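Members' Forum > Facilities and Estates > Meeting Rooms

Home | Forums | Guidance Library | Events | Log in

Booking charges and release times for shared meeting rooms
9 replies | 204 views | 3 shares

estates_eranham
Saturday, October 11, 2025

Colleagues are invited to comment on the proposed changes to the booking rules for shared meeting rooms at Eranham House. The present rules have been in force for six years and were written when the building had four tenant organisations. It now has 12.

The principal changes are as follows. A room not occupied within 18 minutes of the start time will be released to other users. Bookings of more than three hours will require approval from the front office. An internal charge will apply to any booking cancelled on the same day.

Comments received in this thread will be considered before the rules are put to tenants in February.

R_Whitcombe
The release period is welcome in principle. I would ask why 18 minutes has been chosen. A quarter of an hour is easily understood and can be shown on the door panel without explanation.

estates_eranham
The panels refresh every six minutes, and the release must fall on a refresh. The choice was therefore between 12 and 18. The shorter period was thought too strict for visitors who have to sign in at reception.

Plerkska_Office
On behalf of Plerkska, we object to the third change. Our meetings are arranged around clients who frequently cancel on the morning itself. A charge would fall on the tenant for a decision made by somebody else. We already pay for access to the rooms within the service charge, and we do not consider that a second payment is justified.

Ertuğrul Kahraman
I must respectfully disagree with the previous contributor. The service charge covers access to the rooms, and it does not cover holding a room that other tenants then cannot use. In the last quarter my own organisation was refused the large room on the second floor on 47 occasions. On several of those days I walked past it in the afternoon and found the lights off.

I would, however, support a limited allowance, perhaps two free cancellations per tenant in each month.

With regard to the three-hour limit, I ask that the wording recognise that the large tables are used for work other than meetings, and that such work cannot readily be divided into short periods.

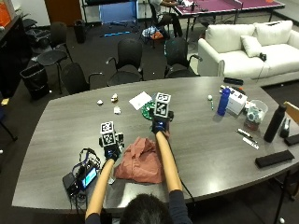 At work at one of the large conference tables.

A blanket requirement for approval would place a considerable burden on the front office. A standing approval, renewed each quarter, would be simpler for all parties.

Güneş_Admin
We support the suggestion of a standing approval. Güneş holds a training day every second week and would otherwise submit the same form each time.

We also ask that the rules deal with furniture. Chairs are regularly moved from the small rooms into the large ones and are not returned.

R_Whitcombe
I cannot support standing approvals. They were permitted under the rules before the present ones, and within a year the two best rooms were in effect private offices. If a tenant needs a room for a full day every fortnight, it should rent additional space.

Plerkska_Office
We note the proposal of two free cancellations per month. Four would be closer to our needs. We could accept three if notice given before nine o'clock in the morning were not counted.

estates_eranham
Thank you for these comments. The following points can be confirmed at this stage.

The booking system supplied by Traterix is able to record a monthly allowance of cancellations for each tenant. It cannot at present distinguish between notice given before and after a particular hour. We have asked the supplier for a price for this work.

Standing approvals remain under consideration. If they are adopted, they are likely to be limited to one room per tenant and to exclude Tuesdays, when demand is greatest.

The matter of chairs will be dealt with separately by a notice in each room.

Ertuğrul Kahraman
The exclusion of Tuesdays is acceptable to us. Please confirm whether the one-room limit would apply to each tenant or to each department, as we have two departments on separate floors with separate budgets.

estates_eranham
The limit would apply to each tenant.

Tags: room booking, shared space, tenant consultation
Previous thread | Next thread | Back to Meeting Rooms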